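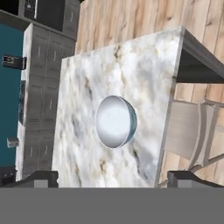
Simulation view from the gripper: white bowl on a marble countertop, both fingers open.

Brivar Countertop Handling Cell
For staff kitchens, canteens and serving counters

Overview

The Brivar cell picks up bowls, cups and small plates from a counter and sets them down in a rack, on a tray or at a second counter position. It is sold to workplaces that run their own kitchen and want the clearing and restocking of tableware handled between meal periods. It does not cook, portion food or carry liquids.

Each installation is first built as a simulated room in Pelotance, the planning software supplied with the cell. Counter height, cabinets, seating and wall positions are entered from the site survey. Grasps are tried there before any hardware is mounted, and the customer receives the room file with the quotation.

What the cell consists of

- Arm with two-finger parallel gripper
- Gripper camera, facing forward between the fingers
- Floor column or under-counter mount
- Control cabinet with Pelotance preinstalled
- Kotian operator panel, wall or post mounted
- Two stop buttons on 87-inch cables

Handling of bowls

Round bowls are the most common item and the least forgiving. A smooth outer wall gives the fingers little to close on, so the default grasp takes the rim, with one finger inside and one outside. A bowl standing alone on a clear stretch of counter is approached directly. Bowls that touch each other are separated first, and this adds one motion to the cycle.

White tableware on pale stone is a known difficult pairing for the camera. Pelotance includes a light-surface profile for white and veined counters, where dark streaks in the stone can be mistaken for an object edge. Select it during setup. The standard profile suits wood, steel and dark laminate.

The library holds 1,151 tableware shapes. Items outside it can be added at the panel by placing one piece on the counter and following the prompts.

Changes to the work

Sites should plan the staffing change before installation. At the Latgate site, where the cell covers one serving counter, it completed 2,052 moves in December. Kitchen staff there no longer return clean bowls to the counter by hand in the afternoon. They do load the rack, wipe the surface and remove anything the cell has flagged and left in place.

The following tasks stay with people:

- Scraping and washing
- Checking for chips and cracks
- Clearing cutlery, napkins and food
- Keeping chairs out of the marked reach area
- Restarting the cell after a stop

One person per shift should be trained as operator. Training takes 18 hours and covers the panel, the stop circuit, finger pad replacement and editing the room file. Serving staff who do not operate the cell need a short briefing on the reach area and the stop buttons.

Latgate moved its operator duty from the dish room to the counter team after the first month. The counter team was closer to the panel and already knew which items were running low. We now suggest this arrangement to new sites.

Room changes

Moving a cabinet, a fixed seat or the counter itself requires an updated room file. Loose chairs are not stored in the file - the cell stops if one enters the reach area.

Ordering

Quotations require a floor plan, the counter material and one sample of each tableware item. Replacement finger pads are sold in pairs. The Kotian panel can be ordered separately for a second operator position.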